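Lowther desk, nine months on
Posted 11/06/2022 by Elsie Rewi

I bought the Lowther to replace a folding table that wobbled when I typed. It came in two boxes and took one evening to put together. The instructions were fine apart from step 9, where the left and right legs are drawn the wrong way round.

The height suits me at 5ft 6in, though my husband finds it low. It holds two monitors without any sway. The top marks easily, so use a coaster. I oil mine every September with Skinwood, one thin coat, wiped off after ten minutes.

Delivery was slow and the driver wouldn't bring it upstairs. One bolt was missing and the shop posted another within 4 days.

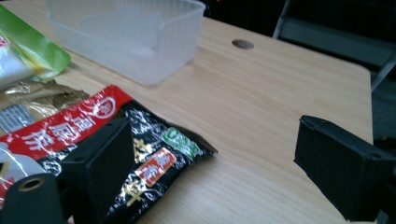

The feet are the weak point. They scratch a hard floor, and I ended up buying felt pads. At 300 pounds I'd expect those in the box. I would still buy it again.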